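Hand-held gripper, left finger closes late and slips on cloth

9 replies

pshokri
Posted in Grippers and End Effectors, November

I have a two-finger hand-held gripper with the curved black fingers on a white base plate. Printed parts, hex screws at the tip, on the outside of the bracket and at the root. It is the Nendell pattern with the camera looking out between the fingers. I use it mostly on fabric: towels, shirts, bed linen.

For the last couple of weeks the left finger has closed late. The right one reaches the middle and the left one is still on its way. On boxes and cups you would not notice. On cloth it matters a lot, because the right finger pushes the fold away before the left one gets there. I end up with a pinch of nothing.

The counter says 1028 cycles since I last had it apart. I have wiped the rails and put on fresh dry lube. No change.

Before I strip it, where would you look first?

Parisa

trygve_l
The side screw on the bracket. When it loosens, the finger rocks before it travels. Hold the base plate down on a table and push the tip outward with your thumb. If it moves and the bracket doesn't, that's your problem.

noren_bench
Could also be the pinion. Does the left side feel gritty when you work the trigger slowly?

pshokri
Did the thumb test. The tip moves maybe the thickness of a coin on the left, and almost nothing on the right. No grit that I can feel.

Tightened the side screw a quarter turn and it got better, but the play came back the same evening after a session on the bed. So it is either backing out or the hole is worn.

ottar.k
Thread locker. Blue, small drop, leave it overnight. Done.

trygve_l
Please don't put thread locker on that one without checking what the screw goes into. On the older brackets it threads straight into the plastic, and some thread lockers attack plastic. I had a bracket crack right along the layer lines. On the newer ones there is a brass insert and then it's fine.

ottar.k
I have used it on plastic for years and never cracked anything.

trygve_l
Depends on the plastic and depends on the bottle. I'm only saying look first. Take the screw out and shine a light in the hole. Brass is easy to see.

pshokri
No brass. It goes straight into the bracket, and the first few threads are chewed up. There was white dust on the screw when it came out, even though the bracket is black, so I suppose that is from the base plate.

I put it back together with the old screw for now to see how bad it is on a real piece of cloth.

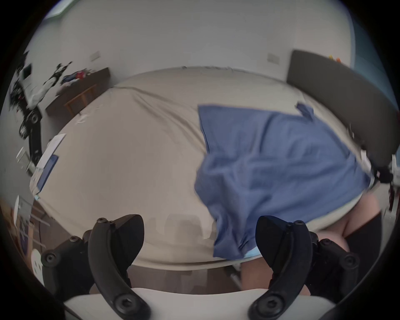 Results are the same as before. A thick fold is fine. A single layer lying flat gets pushed along instead of picked up, and it is always pushed toward the left. If I tilt my wrist to favor the slow finger I can get it most of the time, but that is not how I want to work.

So the bracket hole needs fixing. Options as I see them are a longer screw, a heat-set insert, or a new bracket. I would like to avoid the new bracket since the printer is in pieces too.

Pacita B
Insert. A longer screw will hold for a while and then chew up the rest of the hole, and after that you have nothing left to put an insert in.

What I do:
Take the finger off completely, root screw first, then the side.
Drill the hole out by hand, with the bit in a pin vise. A power drill melts the wall.
Set the insert with a soldering iron and let its weight do most of the pushing. Stop when it is a hair below flush.
Press something flat and cold on it until it sets, otherwise it creeps back up.
Run the screw in before you mount anything, to check that it's square.

If the insert goes in crooked the finger will lean, and then you will be back here asking why the tips don't meet.

ottar.k
All that for one screw. Wrap of plumber's tape and a longer screw, five minutes.

Pacita B
You can do that. I did it on the Myklebust unit at work and it lasted a few days.

ebbe_backlund
Agree with Pacita on the insert, but do both sides while you have it open. If you stiffen only the left one, the right will be the loose one next month. They take the same load.

Also check the tip screws. They get forgotten because they don't seem to do much, but if the tip pad can turn even slightly the two fingers meet at an angle and thin cloth slides right out.

noren_bench
I would leave the right one alone if it has no play. Every time you heat a bracket you risk warping it. Fix what is broken.

ebbe_backlund
With an iron and a small insert you heat a few millimeters of it. I have never seen one warp from that. But fine, it's her bracket.

pshokri
Did the left one this afternoon. Pin vise, iron, steel ruler pressed on top to cool it. It went in square on the first try, which surprised me. I left the right side alone for now, since the thumb test was good there and I only had the one insert in that size.

Ebbe was right about the tip screw. The left one took almost half a turn before it was snug. I can't say how much of the trouble was that and how much was the bracket, because I fixed both in one go.

The tips now meet in the middle, or close enough. Single layer of towel picks up flat, no wrist tilt.

trygve_l
Good. Zero the opening again before you record anything. If the finger sits differently on the bracket, your old closed position is off and the width readings will be wrong.

pshokri
Had not thought of that. It was off by 2 mm. Redone and saved.

noren_bench
How often do you all check these screws? The Hatodeo build notes say every 2000 cycles, and that seems long to me given hers went before that.

Pacita B
Way too long for fabric work. The pulling is sideways and that is the direction the bracket is weakest. I do the thumb test each morning and put a driver on all six screws when I change the batteries.

ottar.k
I check them when something feels loose. Mine has more than 70 hours on it since I built it and the tape is still holding.

trygve_l
Ottar, what is the play at the tip on yours? Actual number, with a caliper.

ottar.k
Will measure when I'm back at the bench.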